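Zotia Fitted Sheet, Plain Grey

Product details

A plain fitted sheet in mid-grey, made for everyday beds and spare rooms. It has elastic all the way round the hem and a deep pocket at each corner, so it will go over most modern mattresses, including those with a thin topper on. There is no pattern, piping or contrast edge. The grey matches the pillowcases and duvet covers in the Zotia plain range, which are sold separately.

Sizes: single, small double, double and king
Fabric: 100 per cent cotton
Mattress depth: up to 30 cm
Colour: grey (also in white and oatmeal)
Pack contents: one fitted sheet, no pillowcases

Choosing a size

Measure the mattress and leave the bed frame out of it. Frames often stick out a few centimetres at the head and foot, and people order a size too large as a result. If you use a topper, measure the depth with the topper in place. Customers with a Himville bed should note that the older doubles are slightly narrower than ours and take the small double sheet.

Putting it on

1. Start with the two corners at the headboard end. Pull each pocket well under the mattress.

2. Walk the sheet down to the foot and fit the last two corners, lifting the mattress a little if the bed is tight against a wall or wardrobe.

3. Smooth the top with the flat of your hand, working from the middle towards the sides. Fold lines from the packet will drop out after the first wash.

Plain grey goes easily with white bedroom furniture and wooden floors.

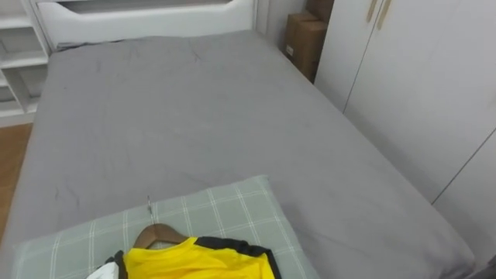
Washing and care

Wash at 40 degrees with similar colours. Wash before first use. Tumble dry on low or hang on the line, and take it in while very slightly damp if you mean to iron it. Do not bleach.

Delivery and returns

Sent from our Tarkberg warehouse in 3 to 4 working days. Unused sheets can be returned in the original packet. The king size in oatmeal is out of stock until July.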